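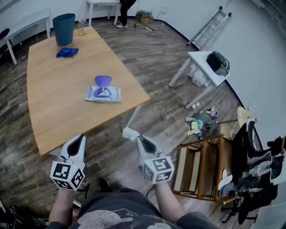

Figure 3. Wet wipes, cloth and wastebasket on a light wooden table, with hand-held grippers in the foreground.

4.2 Crew workload during the isolation phase

The Clakach habitat was occupied by two successive crews in the January campaign. Each crew lived under a communication delay set to match a transfer orbit, with no live voice contact with the support team at Banevora. Messages were written, queued and released to the crew at fixed times. This section reports how the delay affected the time spent on maintenance, and how crew members rated their own workload at the end of each shift.

Workload was recorded on a paper form adapted from the one used in the earlier Symonenko trials (Zakharchenko and Harasym, in preparation). We removed the item on physical discomfort, which had been read in different ways by different respondents, and added an item on waiting. The form was filled in before the evening meal. In total 208 forms were returned. Of these, 37 were missing at least one item and were left out of the shift averages, although the written comments on them were kept.

Ratings for mental demand rose over the first part of the isolation phase and then levelled off. Ratings for waiting did not level off. They continued to climb in both crews until the delay was lifted, and they were highest on days when a repair procedure had to be clarified by the support team. Crew members often began a repair, reached a step they were unsure of, and set the work aside until a reply came in. The comments describe this as more tiring than the repair itself. One respondent wrote that the tools "stayed out on the bench all day" and that it was difficult to settle to anything else while they were there.

The second crew changed its practice partway through. Before starting a procedure they read it through together and sent all of their questions in a single message. Maintenance took longer to start under this arrangement, but fewer jobs were left open overnight. We did not instruct the crew to work this way and cannot separate its effect from ordinary familiarity with the habitat.

The message log, kept in the Clalia scheduling software, holds 2,000 entries once automatic acknowledgements are removed. Most concern meals, stores and water use. Messages about repairs were longer and were more likely to be followed by a second message correcting the first. Support staff told us they had begun to write replies that covered several possible situations in the habitat, so that the crew would not need to ask again. Crew members had mixed views on this. Some found the longer replies useful, while others had trouble finding the part that applied to them.

Two limits should be noted. The crews were small and knew each other before the campaign, and the workload form relied on memory of the whole shift. Sleep records, which might account for part of the rise in mental demand, are treated separately in section 4.3.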